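Courses > Learning from Demonstration > Week 4 > Handout 3

Gathering demonstrations with a hand-held gripper

Course lead: Oľga Ondrejka. Lab sessions: Demetrius Oyelaran.

An example for the learner is one whole attempt at a task, from the gripper at rest to the gripper at rest again. Half an attempt is not an example. If you fumble, carry on to the end and mark it as a fumble in the log.

Last June's Skála set had 271 attempts. We dropped 13 of them, mostly where the operator had started to move before recording began.

Before each attempt:
- check that the fiducial marker can be seen from where you will work
- put the objects back, but not in exactly the same spot
- say the task name aloud

Change operator every 4 tasks. People have their own habits of reaching, and the model will learn them.
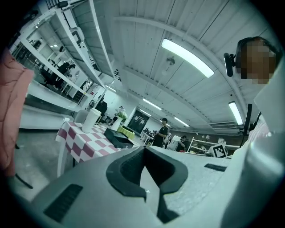 Fig. 3. View from the gripper camera, with tables, shelving and a marker in the room.

Label your attempts the same day. Read section 2 of the Nuvetti notes before the next lab.

Related handouts
Calibrating the gripper camera
Writing a task list
The Clarkora log format
Splitting data by operator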